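Section 4. Comparing Finger Pads on the Hand-Held Gripper

4.1 Purpose

The procedure in this section allows an operator to compare two sets of finger pads on the same gripper body before a set is approved for regular use. It applies to the ribbed pads supplied with the Nerneo kit and to any replacement pads ordered through Schwerdtfeger. Smooth pads are covered in Section 5.

4.2 Before You Begin

Confirm that the controller is running the Hitanton profile and that the battery indicator is steady. Both grippers of a pair must carry the same pad type during a trial — mixed pairs produce records that cannot be compared.

Select round objects of different sizes and surfaces. Fresh fruit is suitable. Place part of the set on a plate and the remainder directly on the counter, so that the operator meets both a raised rim and a flat surface in the same trial.

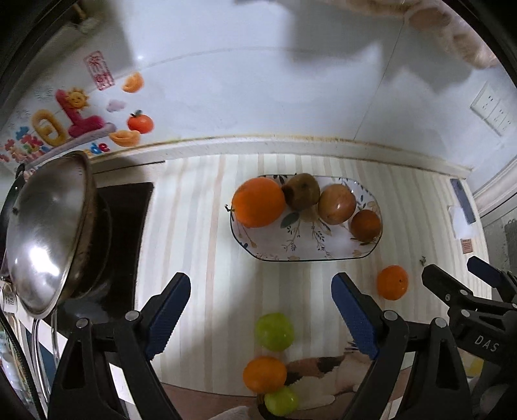
Objects should be spaced so that the open jaws can pass on both sides of at least one of them. Where two objects touch, record the pair on the trial sheet as a contact pair. Contact pairs are scored separately.

4.3 Procedure

1. Open both grippers fully and hold them clear of the counter.
2. Start the recording from the controller. Wait for the second tone.
3. Approach the nearest object on the counter from above. Keep the pads level with its widest point.
4. Close the jaws slowly until the object is held, then lift it 2 inches.
5. Hold for a slow count of five and set the object down on the plate.
6. Repeat with the remaining loose objects, then with those on the plate, working from the largest to the smallest.
7. Stop the recording. Enter the number of drops and regrips on the trial sheet.
8. Change the pads as described in Section 3 and repeat steps 1 through 7.

A full comparison consists of 18 trials for each pad type. If a trial is interrupted, discard it and begin again at step 1.

Note: The Clullholm test group accepts results only when the closing force limit has been left at 22. Other settings may be used for practice.

Caution: Keep cables and gripper linkages away from cooktops and other heated surfaces. Do not work beside a burner that is switched on.

Caution: Do not place fingers between the linkage bars while the jaws are moving.

4.4 After the Trial

Wipe the pads with a damp cloth and let them dry before storage. Fruit juice left in the ribs will harden and alter the grip. Fruit that has been bruised or split must be replaced before the next trial.

If the controller shows code 890, the jaw position has been lost. Close the jaws by hand, restart the controller, and see Section 7.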